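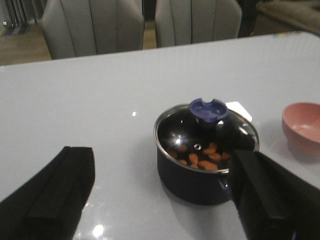
3.2 Household cooking practices and fuel choice

The second part of the survey asked households in Furosmont and Gratomberg how they prepared their main meal and which fuels they used to do so. Of the 382 households that returned a completed form, most reported cooking at home on at least four evenings a week. The proportion was higher in Gratomberg, where the evening meal is commonly eaten later and by the whole household together.

Fuel choice followed the age of the dwelling more closely than it followed income. Homes built before the gas network reached the eastern neighbourhoods continued to rely on bottled gas or electricity, even where a mains connection had since become available. Respondents who had considered changing over most often named the cost of new fittings as the obstacle. Tenants seldom took part in the decision.

Small vessels were used more often than we had expected. Many respondents owned a large stock pot but kept it for holidays, and prepared weekday meals in a single small saucepan such as that shown in Figure 4. This has some bearing on the energy estimates, as the standard load assumed in earlier work is that of a larger vessel on a full-sized burner. The estimates given in Section 4 have been adjusted accordingly.

Figure 4. Small saucepan with lid.

A subset of 48 households also kept a cooking diary through the month of June. Diary entries were shorter on weekends, and several were filled in after the fact, so weekend values should be treated with caution. Where the diary and the survey form disagreed, the diary was preferred.

Reheating was recorded separately from cooking. In Furosmont it was the main use of the stove at midday, particularly among older respondents living alone, who tended to prepare two days' food at once.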